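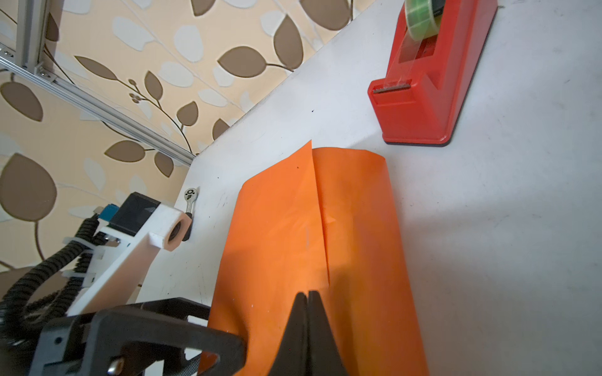 *Paper folding cell, wrist camera view: the gripper at the crease.*

**Cell technician (m/f), part-time, Cestmont workshop**

We are looking for one person to take care of our folding cell at Cestmont. The cell has a white arm with a two-finger gripper and a wrist camera, and it works on sheets of paper laid on a table. It is a small installation, but it is used all day by people who do not repair it themselves, so they need a colleague who knows every screw of it.

The position is open because Marcelle Hervieu moves to our Bomstead site in November. She will stay with you for the first weeks and show you her way of doing.

**What you will do**

- Start the cell in the morning, home all the joints and write the result in the log book.
- Check the two fingers. The points must meet in the middle of the stroke. When they close to one side the crease goes wrong, and the fingers must be set again.
- Check the cables along the arm. They are held with zip ties, and a tie that is too tight will damage the cable at the bend. Please cut and replace, do not pull.
- Check the plugs at the motor modules. A plug that is half out gives communication errors which look like a broken motor. We lost a full week with this last year.
- Tighten the corner brackets of the aluminum profile.
- Replace a motor module when it is worn, give it the correct ID and run the calibration again. Every module gets a full inspection after 2000 folding cycles.
- Calibrate the wrist camera after each change on the gripper.
- Keep the stock of spare parts. Most of it comes from Collet, and the small screws from Zornitz. Delivery can be slow, so order before the drawer is empty.

You will also help the operators with the table: paper, tape, the position marks. It is not difficult work but it has to be the same every day.

**What we ask**

- Experience with small servo motors, or with other fine mechanics (printers, sewing machines and cameras are all welcome).
- You can read a simple wiring diagram and use a multimeter.
- You can type commands in a terminal. Programming is not required.
- You write down what you did, also when it did not work.
- English or French, spoken. The log book is in English.

A diploma is not necessary. If you have one, please mention it, but tell us first about a machine you have kept running.

**Conditions**

23 hours per week, mornings. The pay is 925 euros per month during the three months of trial, and it is discussed again after that. Contract of one year, can be renewed. Tools and work shoes are provided. The workshop is on the ground floor, and there is a bus stop in front of the gate.

**How to apply**

Send a letter of one page and your CV to Jérémie Cordier, Cestmont workshop, until 13 Apr 2021. Candidates we invite will spend one hour at the cell with Marcelle and change one finger of the gripper. Travel costs are paid back if you keep the ticket.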